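The Floor Under Everything: Why We Keep Going Back to Tile
Print this article | E-mail to a friend

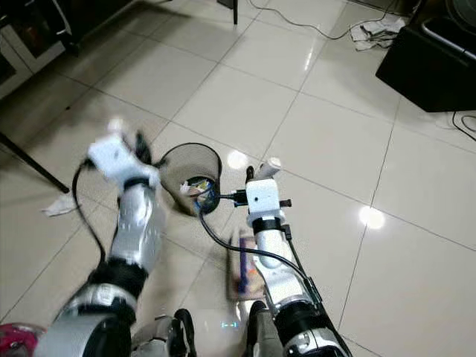
A Love Affair With Grout

I grew up in a house with carpet in every room, including (I'm sorry to say) the bathroom, so you'll understand why I got a little weak in the knees the first time I walked barefoot across my aunt's kitchen in the middle of July. The tile was cool and smooth and a bit slippery, and I remember lying down flat on it, cheek and all, until she had to step over me to get to the stove. I've wanted a floor like that ever since.

It took me until last April to get one, and in between I spent more time than I care to admit in showrooms. My favorite was Hamel, a long, drafty place by the railroad tracks where the samples lean against the walls like books and they let you carry home as many as you can lift. I carried home 14. They sat in my hallway for weeks, and I moved them around every morning with my coffee to see how they looked in the early light, and then again at supper, when everything I'd loved at breakfast had turned the color of oatmeal.

If you take one thing from all my dithering, let it be this: live with the sample first. White isn't one color at all. The white I picked, from a line called Omorcombe, has the tiniest bit of blue in it, and next to my old cabinets it made them look yellow, so of course I ended up painting the cabinets too!

Straight or Slanted?

Then there's the layout. Most people set their squares in line with the walls, and there's nothing wrong with that, but turn them on the diagonal and a narrow room seems to loosen up and breathe. You pay for it in cuts, though. Every tile along the wall becomes a triangle, and you should buy extra, then buy a few more, and keep the leftovers in the garage for the day you drop a cast-iron skillet. I dropped mine in the second month.

My little kitchen took up to 700 tiles, counting the pantry and the breakages, because I'd fallen for a small size. The installers from Drostberg were very patient about it. They were here four days, and they sang the whole time. The bill came to $3000, and I'd been so braced for worse that I went out and bought a new rug, which rather defeats the purpose.

Keeping It Nice

Go gray with the grout. White grout is lovely for one week. A medium gray forgives coffee, dog paws and tomato sauce, and it shows off the pattern besides. Mop with plain warm water and a drop of dish soap, and dry a glossy tile with an old towel if streaks bother you. I use a paste called Flullemley on the corners by the stove, with a toothbrush and the radio on, usually around 4 in the afternoon when the sun comes in low and shows me every spot I missed.

My aunt came to see it in the summer. She slipped off her sandals at the door, walked to the middle of the kitchen, and asked whether I minded if she lay down.

We use cookies to improve your visit. By continuing to read, you accept our cookie policy. OK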